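Kevero Wire Sorting Kit for Two-Arm Setups

Skinico catalog / Training data / Task kits
Posted 22 December 2020 by Rukhsana Ghauri

I've been recording demonstrations for a living since before we had a proper table to do it on, and the Kevero is the kit I keep going back to. It's simple to explain to a new operator (pick up a wire, put it in a bin, go get another one) and it is surprisingly hard to do well! Wires are thin, they curl, they grab onto each other, and no two piles ever look the same. If your policy has only ever seen blocks and cups, this will be a rude awakening for it.

You get a bag of loose wires in mixed colors and a set of small open-front plastic bins that you can push together or spread out however you like. The low front lip matters more than I expected. With the first bins we tried, which had straight walls all around, my operators kept bumping the fingers on the rim and I ended up throwing away whole afternoons of episodes.

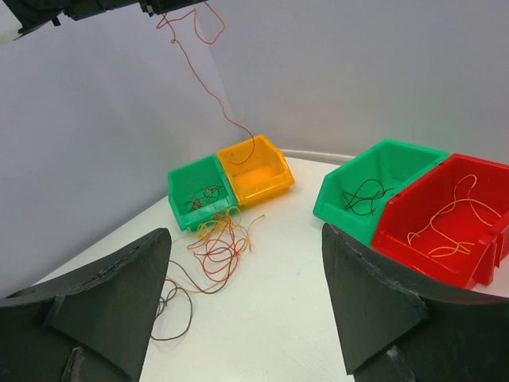 People always ask me how big the pile should be. I start new folks with a small one and let them dump in more once they stop holding their breath on every grasp. Wenjie Xiao, my fastest operator by a mile, likes the whole bag out at once, and I'll admit her episodes are the most fun to watch back. For training, though, you want both. A policy that has only seen big heaps gets weirdly shy around one lonely wire.

I'd also leave the fumbles in. Missed grabs, two wires coming up when you wanted one, a regrasp halfway to the bin: keep all of it, and just tag it. We cut those out of our first set back in June and the trained policy had no clue what to do after a miss. It just went through the motions with nothing in its fingers. We put them back in and I've never trimmed them since. 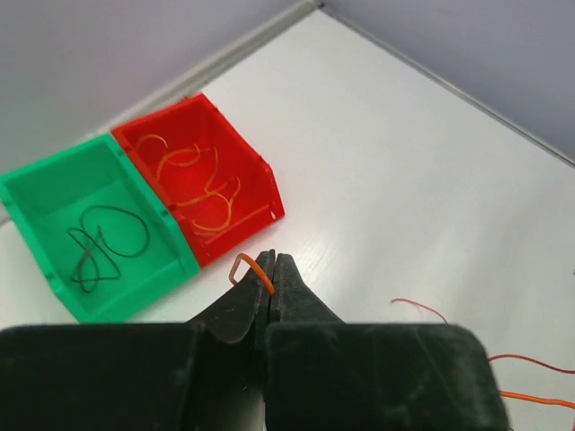 Fingertips deserve a word too. You want tips that close cleanly all the way to the end, so check them before a session by pinching a single strand and giving it a tug. If it slides right out, fix that first. Aqeel Dhanial wrote the little setup sheet that comes in the box, and it covers this plus camera placement. Please read it! I skipped it the first time and recorded a morning of very nice footage of the backs of the fingers.

As for how many episodes you need, we collected 300 for the first Kevero set and held back 20 for checking. Your number will depend on how much you move the bins. I move them a lot, angles included, and I swap which arm does the reaching. 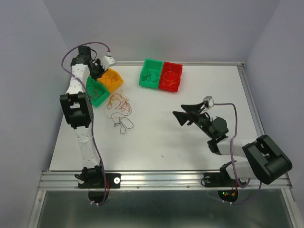
The kit works with any pair of small arms that can reach the same patch of table. We sell it by itself or bundled with the Pindar labeling sheets, which I'd get if more than one person is tagging your episodes, just so everybody calls a tangle a tangle.

Refill wires are sold separately, and you will want them eventually. Ends get bent and the springy ones go limp. Questions about the kit come to me, and shipping questions go to Rizwan Bukhari at the Skinico front desk.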